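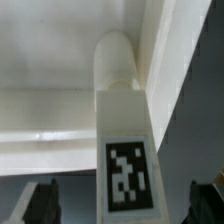
Everything on that table is white and I don't know how you find anything, Hortensia Acuña wrote under the last entry, and she asked if I had thought about gray for the tray at least. I have thought about it. The gray would help with the edges, I agree. But the trays come from Walmont in white or not at all, and I would have to paint one and then wait for it to stop smelling.

So Thursday was another white day. I got in before eight and wiped everything down first. White shows fingerprints more than people think, mostly along the tops of the walls where you pick it up. Then I laid the pieces out the way I had them last week. Peg at the back left of the tray, the round recess in front of it, cube over on the right. The two small blocks stay outside on the black tabletop.

The cube is the one piece I can always see. It lets some light through and it has the black and white squares stuck on it. I redid one of those squares in April and got it on crooked, peeled it off, and did it again. The trick is to set one corner down and smooth outward with a card - thumbs leave bubbles. Hener sells them on a roll of 2000 and I have hardly made a dent in it.

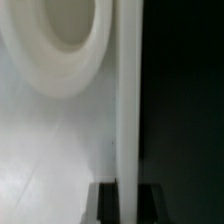
I spent most of the morning on the fit of the round parts. The old peg was tight enough that the tray lifted with it when you pulled. I sanded it on Tuesday and went a little too far, so it had some wobble. The spare from the Ocampo box is better. It goes in straight and stays there, and it comes out without taking anything along. I wrote "keep" on the bag it came in and threw the sanded one in the odds drawer, where it will probably stay.

Lunch at my desk, leftover rice.

After lunch I went through the parts list. The spare peg is 1309 and the ring that goes with it is 3366, and both were written down under the wrong heading. I had them with the Cletov parts, which are a different size altogether. Fixed that in pencil, then in pen. I also ordered 3 more cloths, the lint-free kind. The ones I have are going stiff from the wash.

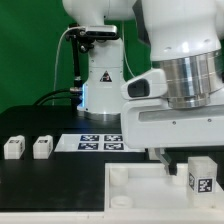

The board with the four squares still slides a little if you brush it with a sleeve. I tried putty under one corner and it made the board sit high, so I took that off again. Thin double-sided tape is next. I had a roll in the drawer by the window and it has gone somewhere.

To Hortensia's other question, about marking the tray: yes, I do put a pencil tick on the underside so I know which side is the front. You can't tell once it's turned around, until the peg is in.

Left a bit after five. Tape, cloths, and sort out the odds drawer if there's time next week.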